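Category: Support > Data Collection > Grippers

Ticket opened by Tolentino site, Nov 27, 2022
Status: waiting for parts

We record examples with the Hokotero hand gripper. Since this batch, the training tool rejects 10 episodes with the error "width not stable".
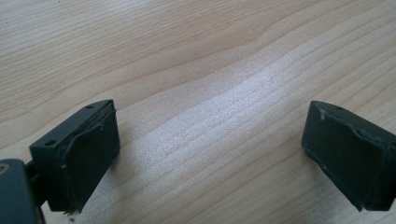 I calibrated the width again 2 times – same error. The pads are worn at the edges. Is this enough to disturb the reading?

Reply from Nevberg desk: please send 3 new episodes with the fingers fully open at the start.
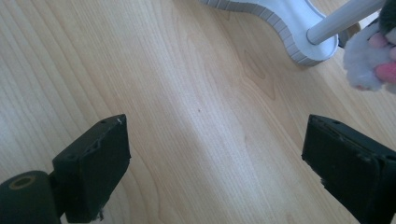
Uploaded. Please also tell us the price for new pads.

Contact Brallaline Support | Back to top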